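Younes Sqalli
Rewrote our sim-to-arm checklist in June. Posting the bits people keep asking me for.

Younes Sqalli
1. Every pick-and-place task runs 1,000 episodes in simulation before it goes near hardware. Same seed list for everyone at Stesside, no swapping out the bad ones.

Younes Sqalli
2. Log the failures with the same labour you put into the successes. Dropped cube, missed cube, finger on the tray – each gets its own code.

Younes Sqalli
3. Speed cap on the first 30 hardware runs. You can lift it after that, with a second person's initials in the log.

Younes Sqalli
4. Cube positions are randomised, on and off the tray. Nunum skipped this and their policy only learnt one layout.

Younes Sqalli
5. Gripper starts open, every episode. If your reset script leaves it half closed, fix the script – don't trim the data.

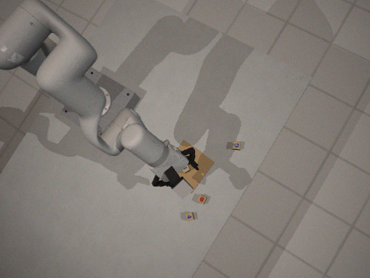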